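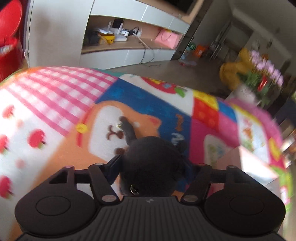
Most quilting patterns still tell you to wash your fabric before cutting. The instruction is usually one line at the top, with no reason given, and it is left over from a time when cotton came off the bolt with a good deal of shrinkage in it. I think it should be dropped as a general rule and replaced by a test.

Quilting cotton shrinks when it is first washed. The amount depends on the weave, the finish and the heat of the dryer. I cut squares from 76 fabrics in my own cupboard, marked a measured line along the warp and another along the weft, and washed them in a net bag. Almost all of them shrank by a similar small amount. The exceptions were 9 pieces, most of them loosely woven, and two flannels that I would never put in a quilt with anything else unless they had been washed first.

If every fabric in a top shrinks by the same amount, the shrinkage does no harm. The top gets a little smaller, the seams pucker slightly, and the quilt takes on the crinkled surface many people want. Trouble comes from the mixture. One panel of loose weave set among tighter ones will pull its neighbours in, and the border will ripple. Washing everything beforehand does cure this, but it also removes the sizing, which is what keeps a bias edge stable while you sew it. You then have to starch the fabric to put back what you washed out.

Wadding is left out of this advice altogether. I used a Vasura cotton wadding for the last three bed quilts, and it shrank more than any of the tops did. Prewashing the top and leaving the wadding alone gives a quilt in which the inside layer contracts and the outside does not.

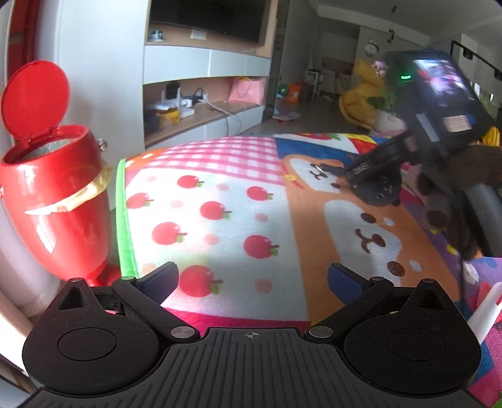 A reader of the Tresero guild newsletter wrote in after I made this case there, saying that shrinkage had never been the point: she washes for dye, having once had a red run into a white background, and no amount of measuring squares would have warned her. The objection is fair. It is still an argument for a test. Wet a scrap, lay it on white cotton, press it with a hot iron and look at the white. If there is colour on it, wash that fabric, and keep washing it until the water is clear. A navy from Vallance took four washes. The pale prints bought with it gave up nothing.

My other complaint concerns cutting. Washed yardage frays at both ends and comes out of the machine off grain.
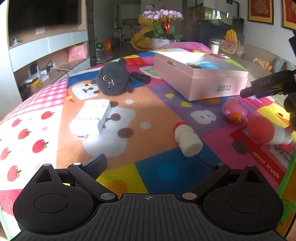 Squaring it up again costs a strip from each end, and on a fat quarter that can be the difference between getting the last block out and not. Patterns rarely allow for this. The Alcaraz sampler I made in February asks for prewashed fabric and then gives quantities that only work if the full width and length are usable.

So I would like pattern writers to print the test in place of the rule: measure a square, check the darks for colour, and wash the pieces that fail. Flannel and loose weaves should be washed regardless. Precut strips should not be washed at all, as they will fray below their stated width.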